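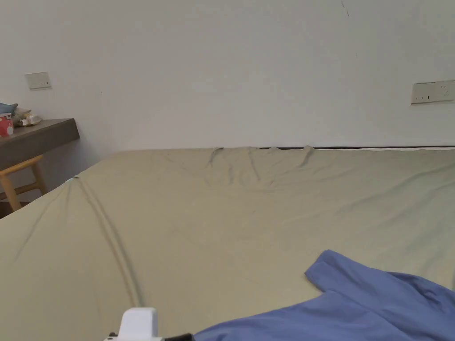 Folding on the bed

Sun 10 August

For many years I folded the laundry on the sofa, sitting down, with the television on. The result was never good. My shirts came out of the closet with a line across the chest, and I had to iron them again before work.

Since we moved to the apartment in Gedulora I fold everything on the bed. My aunt Nhung La did it this way all her life and I did not listen to her. She says a table is too hard and too small, and a sofa is only for lazy people. I still like my sofa, but about the bed she was right.

First I pull the fitted sheet flat with my hands. Ours is the gray-green one, and it always makes small wrinkles near the wall, where I cannot reach without climbing up. I leave them. Then I take one piece from the basket, never the whole pile. When I put out the whole pile I become tired from looking at it.

Shirts are the slowest. I button the top button and one in the middle, lay the shirt with the face down, and bring the sides in to the back. The sleeves go straight down. After this I fold 2 times from the bottom, and turn it over. My husband Giáp rolls his shirts, and we stopped discussing it in November.

The blue ones take more of my patience. The cloth is soft and it moves away when I touch the collar. I smooth it from the center to the outside, slowly, with the flat hand.

Last Saturday I did 12 shirts before lunch, and also the pillowcases. The towels I did not fold yet. They are on the chair in the hall, and tonight I will try to do them before we need the bed for sleeping.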